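整理课、钩子和一根说不清用途的白杆

我去见Consuelo Sarmiento之前，先看完了她在网上免费放出来的两节收纳课。看完的感想不算好：一个柜子拍得干干净净，讲的人语气平缓，背景里有一点钢琴声，最后告诉你生活从此不同。我家的柜子没有因此不同。所以见面第一句话我就问她，整理这件事，是不是被说得太大了。

她没有生气，倒了杯茶，说：“说大的人不是我，是卖盒子的。”

可她也卖过盒子。她和合伙人Roscoe Lyons开的工作室叫Javham，在旧城区一栋楼的二层，接上门整理的活，也接小店铺的库房。早几年他们代销一个叫Saditz的收纳系列，后来停了。我问为什么停，她想了想才回答：“客人买完以后东西变多了。盒子自己也是东西。”

这话听着漂亮，我不太买账，就追问她有没有记录。她还真有。Lyons从抽屉里翻出一本蓝皮登记簿，七月那一单写得最细：一位客人的储藏间，清出来142件物品，其中103件最后又放回去了。也就是说，折腾了两天，真正离开那间屋子的不到三成。

“你觉得这算成功吗？”我问。

“客人觉得算。”Lyons说，“我觉得一般。我们收了两天的钱，这个我不否认。”

我喜欢他这样回答，虽然这句话也可以理解成另一种推销。做整理的人现在都学会了自嘲，自嘲完照样报价。

那位客人叫Begoña Carrasco，我后来给她打了电话。她住在Robles，教过多年的手工课，储藏间里堆的多半是教具、布料和各种杆子、架子的零件。她在电话里语速很快，谈到工作室的时候客气，谈到自己的东西时就不客气了：“他们第一天就问我，这个多久没用了，那个多久没用了。我说我退休了，什么都很久没用了，难道全扔？”

我问她有没有后悔扔掉的。她说有一块灰色的毛毡，很厚，现在买不到那样的。隔了一会儿又说，也可能是她自己记错了，毛毡也许送给了以前的学生。这种事在登记簿里查不出来，簿子上只写“布类，一袋”。

回到工作室，我把这件事讲给Sarmiento听，她承认登记得粗。她说按件写太慢，客人不愿意为写字付钱。我说那数字又是怎么来的？她说那一单是Carrasco自己要求逐件记，只是到了布料这里，两边都累了，一袋就算一件。所以142这个数，严格讲也打了折扣。我在本子上画了个问号。

他们最得意的一套办法叫“先立后放”：长的东西一律竖起来，靠墙，插进筒里或者挂到钩上，短的再往盒子里归。理由是横放的长物会吃掉整层搁板，上面又会压别的东西。Fung-ping Chiang是工作室里年纪最轻的一位，专门做这一块，她给我演示了一遍，把几根卷好的图纸往筒里插，动作很利索。

“竖起来当然省地方，”我说，“可是竖起来也会倒。”

“会倒。”她说，“所以筒要重，底要宽。轻的塑料筒我不推荐，插三四根就歪。”

“那为什么你们网页上展示的全是轻的？”

她看了看Sarmiento。Sarmiento说网页该更新了。我不知道更新了没有，写这篇稿子的时候我去看过，还是老样子。

真正让我觉得值得谈下去的，是他们桌下那个写着“待定”的箱子。每家都有这样一个箱子，里面是拆下来的、配不上对的、舍不得丢又叫不出名字的东西。流行的说法是，叫不出名字就该丢。Chiang不同意，她说她见过太多次，东西刚丢，它的另一半就从沙发底下出来了。

“可是另一半永远不出来的次数更多吧？”

“更多。”她很干脆，“所以我给期限。贴一张纸，写上日期，过了一季没人认，就走。”

我问她，谁来执行？她笑了，说一般是没有人执行的，箱子会一直在那里，直到搬家。

“待定”这一类里最难办的是杆状物。螺丝和盖子至少可以按大小归在小袋里，杆子长短粗细都不一样，光看又常常看不出从哪儿来。支架腿、帘杆、玩具上的一截、晾衣架的横档，脱离了原来的位置，长得都差不多。Chiang教客人先看三处：两头是不是一样粗，边上有没有缺口，表面哪一段脏。缺口有可能是卡位，也可能只是磕坏了。脏的那一段有可能是常被手碰到的地方。
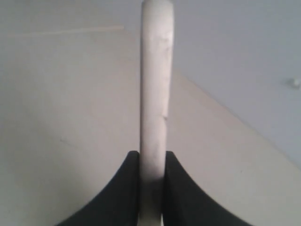 白色长杆，上端略粗，右侧边缘有一处小缺口，靠上的位置有浅灰色擦痕。

我拿着这套办法问她，那么这样一根，结论是什么？

“没有结论。”她说，“上面粗一点，下面细一点，可能是要插进什么里面的。缺口我看不准，像卡位，也像磕的。材料我也不敢讲，看上去有点像塑料，表面发粉。”

“那你的三处看完等于没看。”

“等于知道它应该跟什么样的东西放在一起。”她不肯让步，“这比丢在抽屉底下强。”

我觉得强得有限。给一件不知道是什么的东西找一个体面的位置，仍然不知道它是什么，而位置是要占地方的，这一点他们自己刚才也讲过。Lyons听见了，在旁边插话，说如果由他来决定，有缺口的一律先走。Chiang说他去年丢掉过一根好的，害得客人的架子少了一条腿。两个人为这件事争了几分钟，我没有记全，大意是那个架子本来就不稳。

至于擦痕，我问能不能擦掉，需不需要擦掉。不少整理课会教你用小苏打把白色的塑料件刷得像新的一样。Sarmiento说她不教这个。“刷白了，你就更看不出它原来怎么用了。要装回去的，装回去以后再擦。”这是整个下午我唯一没有想反驳的一句，虽然回家以后我还是觉得，多数人擦东西只是因为它脏。

最后谈到钱。上门的费用他们不肯让我写，只说分半天和全天。另一家做同类生意的Stellow报价更低，我问差在哪里，Lyons说对方不登记。我提醒他，他们自己的登记簿里有一袋布。他说，一袋布也是登记。

我的同事Vega Villanueva看过初稿，问我到底推不推荐。要是储藏间已经打不开门，请人来搬两天也许值得，自己一个人对着那些东西很难下手。要是只是抽屉乱，我会先省下这笔钱，找个重一点的筒，把长的插进去，看看一个月以后还在不在里面。

Carrasco后来又给我回了一个电话，说毛毡找到了，在缝纫机的罩子底下。她让我不要告诉工作室。我说我要写进去的，她说那就写吧，反正他们也不会退钱。

采访于2024年11月，谈话内容有删节。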